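Tridgate Robotics Club: second progress report to the Drirulell Fund
2022-06-01
Prepared by Pravesh Pretorius, club leader

Summary
The club has met twice a week during term and is on course to enter the tool-fetching class at the Sarkley schools competition. Spending is within budget. One milestone, the handover of a tool to a person, has slipped and is now planned for the summer term workshop days.

Work since the last report
The students have moved from picking up blocks on a table to picking up hand tools from a pegboard. This is the main task in the competition and it has proved a good deal harder. A tool on a hook can swing when touched, and the arm has to lift it clear before pulling away. The older students wrote the approach routine in the first half of term. The younger group took on the labelling of the wrist camera pictures, and 1,330 of these are now labelled and checked. The full set stands at 2,861.

Screwdrivers were chosen as the first tool. They have a clear handle and a clear tip, so the software can be taught which way round the tool lies. We have used insulated ones with brightly coloured handles, as the earlier plain black set gave poor results against dark backgrounds.
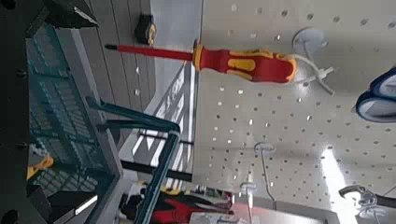 Results
In the May trials the students ran 100 attempts. Most failures came from the gripper closing too near the end of the handle, and a smaller number from the tool catching on the hook. Glare on the pale pegboard also upset the detection of the holes - the students are trying a lower exposure setting and, separately, a change to the lighting. We do not yet know which works better.

Students and staffing
There are nine regular members, two of whom joined after the open evening. Inger Baldursdóttir continues to teach the programming sessions. She has asked for a second laptop so that labelling and arm control can go on at the same time, and this can be met from the existing equipment line.

Spending
The spare gripper fingers from Sukprasert arrived late but at the quoted price. No change to the grant total is requested. Receipts are attached separately.

Next steps
- Finish labelling the remaining pictures.
- Repeat the trials with the new grip point.
- Add pliers and a tape measure to the set of tools.
- Start work on the handover to a person, with a member of staff at the stop button.
- Send the competition entry form and risk assessment to Sarkley.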